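Fillano Pantry Storage Project
Progress report to the Galline Fund
Jul 18, 2019

This report covers the container part of the grant. The shelving part was closed out in the last report and we have nothing to add to it, except that the lowest shelf is still too close to the floor to mop under.

You asked us for a plain answer on whether the switch from bags and cardboard to lidded plastic boxes is worth extending to the second pantry. Our answer for now is no, or at least not yet. The boxes are fine. We are less sure about the lids, and very unsure about the savings figure in the original proposal, which we did not write and have not been able to reproduce.

What was bought

We ordered 54 boxes with lids from Pfeiffer in 2 deliveries. The second delivery was late and five of the lids in it did not match the boxes they came with. Pfeiffer replaced them without argument. Total spending on containers to date is $937, delivery included. That is inside the budget line, but the line was set before anyone had asked for a quote, so we would not read much into it.

How they are being used

Flour, rice, oats and dried beans have all been moved over. Pasta has not, as the long shapes don't fit unless the box is laid on its side – and then the lid is doing a job it was not bought for. The labels supplied by Dosex peel at the corners after washing. We have gone back to masking tape and a marker, which costs almost nothing and can be read from the doorway.

The lids

The proposal says the clips at the short ends make the box "effectively airtight." We have seen no test behind that phrase and would ask that it not be repeated in your own materials. What we can say is that the clips are easy to find by touch and people do close them when they are reminded. 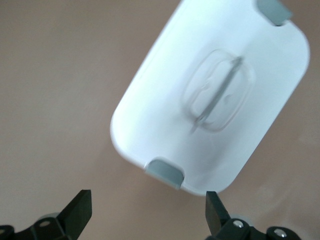
Washing is the larger worry. The lids are too big to lie flat in our sink, so they get done one end at a time, and the notches where the clips sit need a small brush. Flour dust settles there first. On a busy shift that step is skipped – we have found lids put back on the shelf with residue in the corners. A written cleaning routine went up by the sink last month. It is too soon to claim it has changed anything.

Next steps

We will hold the remaining container money until September and weigh the discarded dry goods each week until then, which should have been done from the start. If the waste has not dropped compared with the unconverted pantry, we will recommend spending what is left on a deeper sink.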